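Wendar mug shelf, single tier
Sold by Gamton Kitchen & Table
Product page last revised November 7, 2025

Every mug shelf on the market promises to give you your worktop back. We stock four of them and have yet to see one make a worktop bigger. What a raised shelf does is let you put things on two levels, and whether that helps depends on how many mugs you own and how often you move them. The Wendar is the one we would buy ourselves, with some grumbling.

It is a plain light wooden board held up on black posts. There are no hooks, no drawer and no lip along the front edge. The maker calls the missing lip 'open access design'. We call it a missing lip. 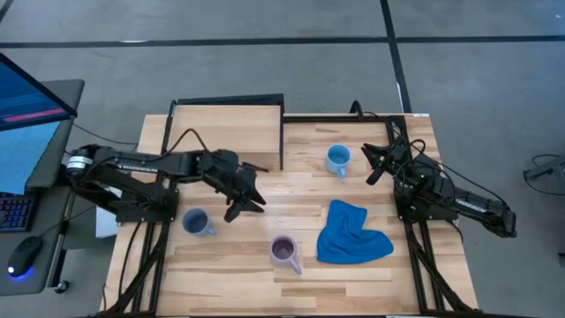

Mugs left out on a table have a habit of spreading, and three of them can use up far more room than they need. The handles make it worse when they don't all face the same way. Put one light blue, one grey-blue and one lavender out in a wide triangle and you would struggle to fit a chopping board between them. If that is how your table looks by mid-morning, a shelf is worth a go. If your mugs already live in a cupboard, save your money.

Putting it together

The Wendar comes flat with a small key and a leaflet that is mostly drawings. Leave the posts slightly slack until the board is on, then tighten each one in turn. Ours rocked until we went round a second time. The leaflet says nothing about this.
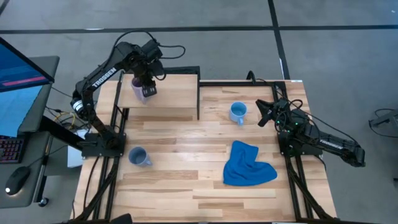
Lavender cup held above the board, two blue mugs and the blue cloth still on the table.

Put it at the back of the table, where you can still reach over whatever is in front. At the side it gets knocked by elbows. Keep a cloth nearby too, as a damp mug base will mark bare wood if you leave it overnight, whatever the leaflet claims about the finish. We use the Fikel towel, listed separately, and it does the job. Any old towel would do the same.

What it holds

Wendar says the board has been tested through 1000 liftings on and off. We asked what was being lifted, and how high, and were sent the same sentence again. Take that figure for what it's worth. In the shop we have had ordinary ceramic mugs on ours since it arrived and the board has stayed flat – but we haven't piled plates on it and don't suggest you do. 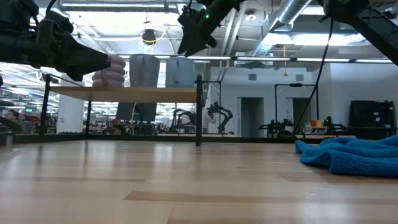 A single row is the sensible limit. Wendar's own leaflet shows mugs stacked two high, which looks smart in a drawing and is asking for a chipped rim in a kitchen. Keep the widest ones away from the ends, turn the handles so you can get hold of them, and leave a finger's width between neighbours. The Suksawat shelf has a raised edge and is safer with children about, though it costs more and the edge collects crumbs.

Ribbed cups

We get more questions about these than about the shelf. Ridges give your fingers something to hold, and they also hold tea drips in the grooves. On a bare board those drips end up as rings. Wipe the outside before you put the cup up, or use a mat.

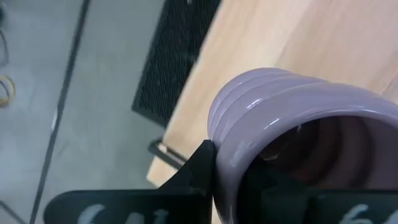
Thandeka Khumalo wrote to say that we were being too hard on it. She has had hers for a year, she told us, never tightened anything twice, and the only ring on the board came from a plant pot. She did agree about the lip, and has lost one saucer over the front.

We have left our wording as it was, though we accept that some of them may go together better than ours did.

Details

Item number: 241
Board: light wood
Posts: black
Assembly: needed, key supplied
Care: wipe with a barely damp cloth, dry at once, no soaking
Returns: within 10 days, in the original box, all posts included
Mugs, cups and towel not supplied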